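Subject: Re: [medrano-tables] Oil or wax on a round top?

On June 16, 2026, a list member wrote:

> I've put 2 coats of Pamum oil on my table and it still shows
> every ring. Is it the oil, or is it me? My brother-in-law says
> wax. My brother-in-law says wax about most things.

It may be the oil. Pamum goes on beautifully and then takes its time. The tin says overnight, and the tin is an optimist. I gave mine a week per coat in January, in a shed with a heater the size of a toaster, and it was still tacky enough to keep a newspaper.

Wax won't save you from rings either. A hot mug goes through it as if it had an appointment. If you want something that shrugs off coffee, look at the Hakari hard finish. I paid more for it than I care to type, but one can did the top and both leaves, with enough left over to ruin a pair of shoes.

Before you buy anything, sand one small patch back to bare wood, somewhere a fruit bowl could live. Start at 120 if the rings are deep, finish at 240, and go with the grain even where the edge curves and your arm would like to curve with it. I went around the rim once. I have a tablecloth now.

The Pereck pads everybody recommended last winter are fine. They clog. So does everything else I own.

Keep the brother-in-law away until it cures.

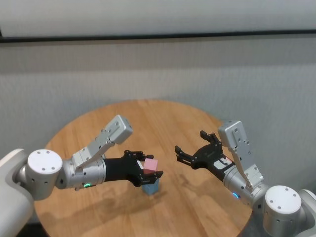 And don't stack books on it in the meantime. Mine came away with part of an atlas, mostly ocean.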